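Montes kitchen share reopens in June, and I have already signed up twice by accident

If you live anywhere near the old Tetero building you've probably heard the hammering. It's finished! The Montes kitchen share, the one on the ground floor that closed when the pipes gave out, is opening its doors again in June, and I got to poke my head in the other morning before the coffee was even on.

For anyone new to town, the idea is simple. You pay a fee, you book a slot, and you cook in a proper kitchen instead of the tiny one in your apartment. People use it for jam, for wedding cakes, for big pots of soup they freeze in tubs. I used it for three years to make pickles that my sister still complains about (too much dill, she says, and she's wrong). When it shut I ended up with jars stacked in the bathtub, so you can guess how I feel about the news.

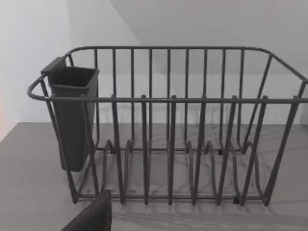
Jaanus Rimkutė
Neighborhood reporter

The big change is the price. It used to be a flat 400 dollars a year, paid all at once, and that kept a lot of people out. Now there's a monthly plan, and you can quit whenever you like with two weeks' notice. The yearly fee is still there for those who want it, and it has come down to 300 dollars, which I did not see coming given what everything else costs these days. Sign-up is on the Montes website, and I'd suggest clicking the button once and then waiting. The page is slow. I clicked twice and now I'm two members, and I have an email in to sort that out.

Hours are longer too. The kitchen will open at 6 a.m. for the bakers, who have been asking for that as long as I've lived here, and it closes at 10 p.m. The old closing time was 8, and I can't tell you how many times I was stuck out on Zolla Street with a warm pot wrapped in a towel, waiting for the bus. Slots are three hours long and you can book two in a row. If you want a whole day you have to call, and they'd like you to call a week ahead.

Money for the repairs came from a few places. The building's owner, Siltell, paid for the pipes and the floor, and the members raised the rest with a raffle and a pancake breakfast that ran out of batter by 9 (I was in line, I remember it well). The raffle alone brought in 1000 dollars. What's left over is going into a fund so that the next broken thing doesn't close the place for the better part of a year.

There's a new rule about storage and I think it's going to be the one people grumble over. Under the old setup you could leave dry goods on the open shelves with your name on them, and what happened was that flour from two summers ago sat there with a name on it that no one recognized. From June on, each member gets one bin with a lid. If it fits in the bin it can stay. If it doesn't, it goes home with you. Spices are shared, and there's a jar by the door for a dollar or two toward refilling them.

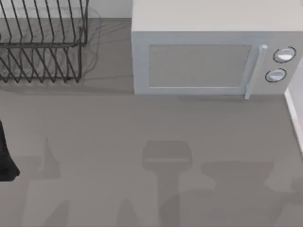 Saule wrote to me after I posted a short note on this over the weekend, and she's worried about the bins. She makes bread for the whole floor of her building, and a single sack of flour would fill one bin and then some. She'd be happy to pay for a second one, she says, but the form doesn't give you the choice, and she doesn't want to haul flour up and down Zolla Street in a stroller like she did last time. She also wants to know why the early slots can't be booked for the same hour every week, so that she isn't up at midnight trying to grab one.

Those are fair points, Saule, and I passed both along. The answer on the flour is that second bins are being talked about for the fall, once they know how much room is left. The answer on repeat bookings is a flat no for now. They tried it before, and the same handful of people had every Saturday-type slot locked up until Christmas. I do remember that, and I may have been one of the handful.

Classes are coming back as well, though not right away. The first will be basic canning, then a knife skills evening, and there's talk of a dumpling night if they can find someone to lead it. Members get in free and everyone else pays at the door. If you can teach something, they want to hear from you, and you don't need to be a professional. My neighbor taught a very popular class on what to do with too much zucchini, and her whole resume was that she had too much zucchini.

A few odds and ends I scribbled down. Kids are welcome if they're over ten and with a grown-up. No pets, and yes, that includes the small ones in bags. Parking is still terrible, so take the bus or walk if you can, or use the lot behind Tetero after 5, when it's free. Glass jars can be dropped off any time the kitchen is open, washed please, with the lids on. They're short on the pint size and have more than enough of the giant ones.

Membership is capped at 600 for the first year. I thought that sounded like plenty until I heard how fast the old members are coming back, so if you've been on the fence I'd get moving. Old members don't get a head start this time. It's first come, first served, and any old keys should be dropped in the mail slot, as the locks have been changed.

Opening day starts at 11 a.m. with a potluck. Bring a dish and something to serve it with, and put your name on the bottom of both. I'm bringing the pickles.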